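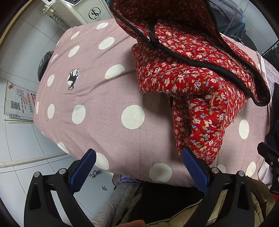

Home-built hand gripper slips on thick, slippery cloth

Posted by Parveen Marikar, 21 December 2023

Hi everyone, first post here though I've been reading along since August, so please be gentle with me! I've been building a hand-held two-finger gripper at my kitchen table, with the idea that the same fingers will go on a little arm once I work out what I want from them. The fingers are black plastic and each one has a ridged blue rubber pad. It does beautifully on T-shirts and tea towels, but anything padded or quilted slides out when I lift, and knitwear is hit and miss. I squeeze harder and the fingers just seem to splay. I've tried the pads from Trustis and a softer set a friend had left over from a Condori kit, and I can't say either one is my favourite. Is it the rubber, the shape, or me?

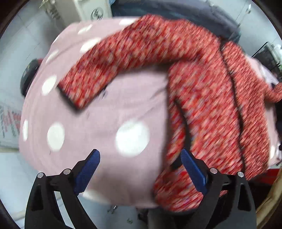

The red cardigan, with the right finger at the line of the pocket trim.

Jarosław Kozłowski

Welcome, Parveen! Lovely to see somebody working on clothes, which are a proper nuisance and don't get nearly enough love around here. I'd leave the rubber alone for now and look at your joints. If the fingers splay under load, the pads stop meeting flat and you end up holding the cloth by one edge of the pad. Take hold of the two tips and wiggle them. Any slop you can feel there will be worse with a heavy sleeve hanging off it. I had the same trouble on mine and fitted snugger pins with a thin washer each side, and it was a different tool afterwards. The other thing (and I'm sorry if you do this already) is to pinch up a fold before you close. Come in with the tips wide, press down lightly, then draw them together so the cloth humps up between the pads. Quilted stuff needs a bigger hump than you'd think. Print a spare pair of fingers while you're at it, you'll want them.

Fredy Betancur

try a rougher pad. I got mine from Wamton, cant remember which one sorry

Parveen Marikar

Thank you both! There is a wiggle on the left side, now that I go looking for it. I'll swap the pins on the weekend and write back with how the quilted one behaves.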